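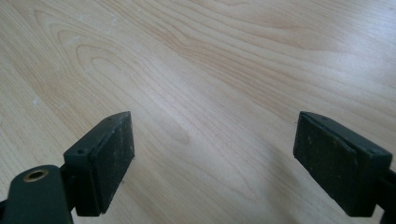

Memura opens Onuoha, a shared table workshop for people who want to make their own

3 June 2023 – Memura opened the doors this morning to Onuoha, a community workshop where people with no woodworking background can build, sand and finish a table to take home. The first group of 25 starts this week, and the places went fast!

The idea came from Ekaette Etim, who taught evening classes for years and kept hearing the same thing from her students. They liked the boxes and the picture ledges, but what they wanted was a table – something big enough to eat at, with a top they had smoothed themselves.

"There's a moment when the finish goes on and the grain comes up, and people go quiet," said Etim, who now runs the workshop. "I still love it. I've done it hundreds of times and I still run my hand over every one."

Each course runs for three weekends. Members pick their boards on the first day, glue up the top, then spend a good long while on sanding before any finish goes near the wood. Pale, light-colored tops have been the favorite in the trial classes, with a low sheen that lets the lines in the wood show. Darker stains are on the shelf for anyone who wants them.

Mathias Camenzind, who set up the finishing room, has written a short care guide that goes home with every table. It covers crumbs, coffee rings, scratches and how to touch up a worn patch without redoing the whole surface.

The workshop covers 2,699 square feet and has 56 clamps hanging by the door, which Camenzind says is still too few on glue-up day.

A second round of courses begins in September, with an added weekday evening group for people who work weekends. Sign-up is at the front desk, and visitors are welcome to come in and look at the finished tables during open hours.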